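Cooking & Kitchens > Meat and Grilling
Thread: Dry brining steak, how long is too long?

brestirville_beth
6 Sep 2018
OK I am officially a convert. I salted two ribeyes last night, left them uncovered in the fridge until dinner, and the crust was the best I've ever gotten at home, and this is on a plain electric stove! My husband went quiet for the whole meal. So now I want to push it. Has anyone gone two or three days? Does it turn into ham at some point?

panhandle101
Welcome to the club! Two days is my favorite for anything over an inch and a half thick. Three is fine too, but the outside gets a bit leathery and you have to like that. I do. Kosher salt only, and go lighter than you think you should.

Mali Vaughan
I'm going to be the grump here. I've tried it at 30 hours and I've tried it at 40 minutes, and with a thin supermarket steak I could not tell you which was which. For a big roast, yes, absolutely, plan ahead. For a weeknight sirloin you're giving up a fridge shelf for nothing.

panhandle101
Thin steaks I'll give you. But did you pat them dry after the 40 minutes? A lot of moisture comes up to the surface in that time, and if it goes in the pan like that you're steaming it.

Mali Vaughan
Yes, I patted them dry. I've been cooking for a while :)

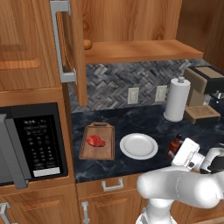
What I do think makes a huge difference is the pan. I switched to my aunt's old carbon steel one and let it heat for a good long time on medium before anything touches it, and wow. Better crust than any amount of salting ever gave me. Spend your patience there!

SugengL
Agree with Mali on the pan and disagree on the salt, ha. The surface browns faster when it has dried out in the fridge, so the middle spends less time overcooking. I get a much thinner gray band on the salted ones. Try one of each from the same pack, same pan, and cut them side by side. I did it for my brother-in-law in Turham and he's been salting ahead ever since.

Also, Beth, if you want to finish in the oven, 200 is plenty. Pull it early and sear last.

brestirville_beth
Sugeng is that 200 Fahrenheit? My oven gets moody down that low.

SugengL
Yes, Fahrenheit! Get a cheap oven thermometer, mine was off by over 30 degrees and I had blamed the butcher for years.

kerstin_h
Does anyone put pepper on at the same time as the salt? I always add mine after the pan, it tastes burnt to me otherwise.

panhandle101
Before, always. A little char on the pepper is half the fun.

Mali Vaughan
After. Finally somebody sensible, Kerstin.

brestirville_beth
I've got a three-day one going in the fridge now, plus a plain one to cook next to it like Sugeng said. Will report back on the gray band (and the pepper, I'll do half and half!).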